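Hot-desking

Hot-desking is the habit, now common in offices large and small, of sharing a pool of desks among staff who sit wherever there happens to be room that morning. It grew out of the plain fact that many desks stood idle for a good part of the week.
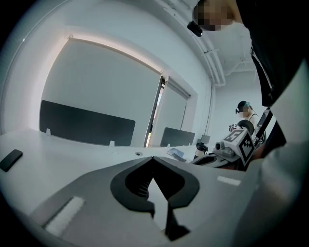 A long white desk with a smartphone on it.

Shared desks tend to be pale, simple and much alike, so that everyone can feel at home at any of them (or, grumblers would say, at none!). The Valtonen building in Drudham, an early and fondly remembered case, seated 1000 staff at 500 desks.

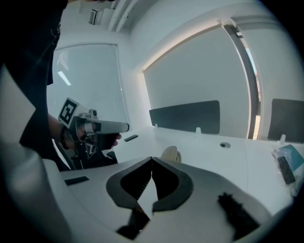 Etiquette

Most workplaces ask people to clear their things away at the end of the day, and a good many provide lockers for the purpose. At Bonance, a desk left for more than 3 hours may be taken by a colleague, a rule that has caused its share of friendly grumbling over the years.

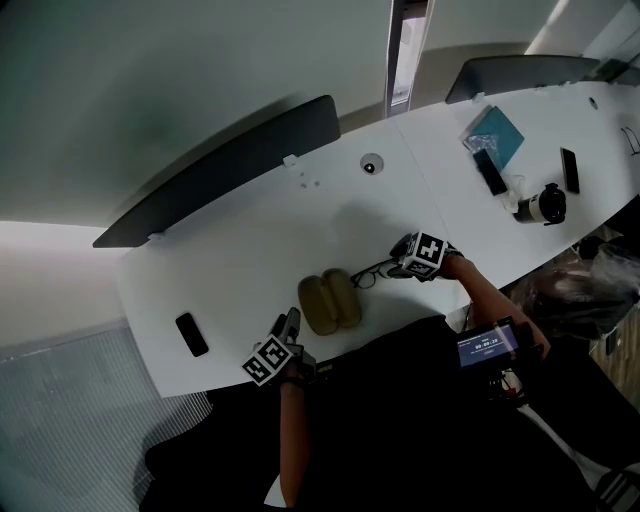 Noise is the other great subject of debate, and Trukton set aside a whole floor for quiet work, with phone calls kept to the rooms beside the kitchen.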